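Up before 6 because the hens were making a racket. One of the brown ones had got herself wedged behind the feed bin. Let her out, topped up the water, went back in for tea. Cold in the kitchen. I must ring about the boiler again.

Caught the 22 to Soltthorpe for the allotment meeting. It was late leaving Kircombe and there was a diversion past the quarry, so I missed the start. Griet Vermeulen had kept me a chair. They were already on to the water rates, which are going up, and a man from the plots by the railway went on for a long time about hosepipes. In the end it was agreed that the new tank goes by the top gate and not the bottom one. I voted for the bottom gate. It would have saved me carrying cans up the slope all summer, but there we are.

The Iltwood end has been given permission for a shared shed. The quote came to 2000 pounds, more than they had hoped, and they will have to find the rest before April. Ghazala Khattak is writing to the parish about a grant. She asked if I would read it over for her and I said yes. 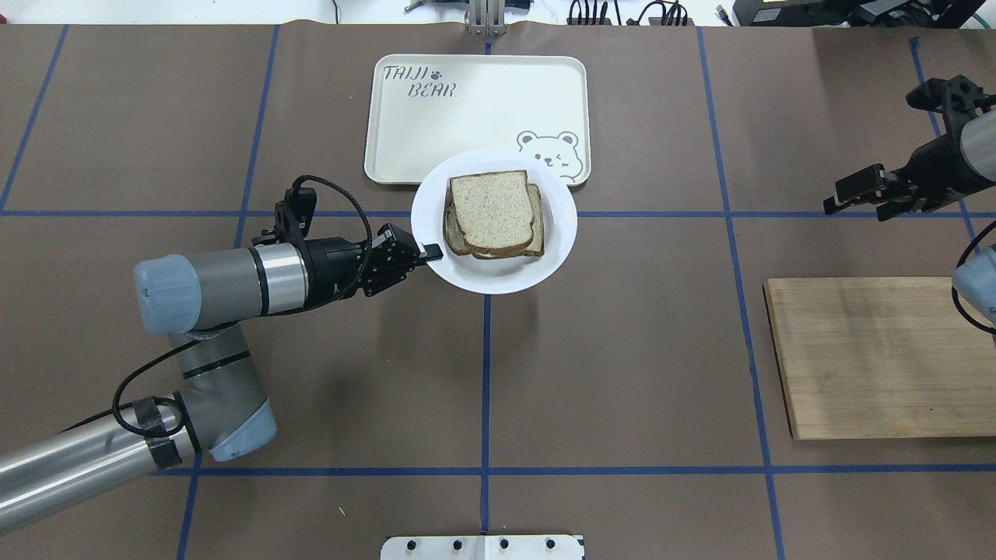

Walked over to my own plot afterwards. The leeks are thin this year and two had rust on them, so I pulled those. The broad beans I put in under the cloche are through. I counted 12, out of a good many more than that, so mice have been at them again. Reset the traps and moved the netting. The rhubarb crown Griet gave me has a pink bud showing. I put the old bucket over it and a brick on top.

Home by 4. Soup, the end of the loaf, and a bit of cheese. My back was stiff from the digging and I sat with the hot water bottle and read the seed catalogue. I have marked the purple sprouting and a climbing bean, but I have not ordered anything yet. Last year I bought far too many squash and was giving them away at the bus stop.

Read Ghazala's letter after supper. It is good, though a bit long in the middle, and she has left out how many people are on the waiting list. Wrote a note in pencil to tell her so. Hens shut in, back door bolted. Rain starting.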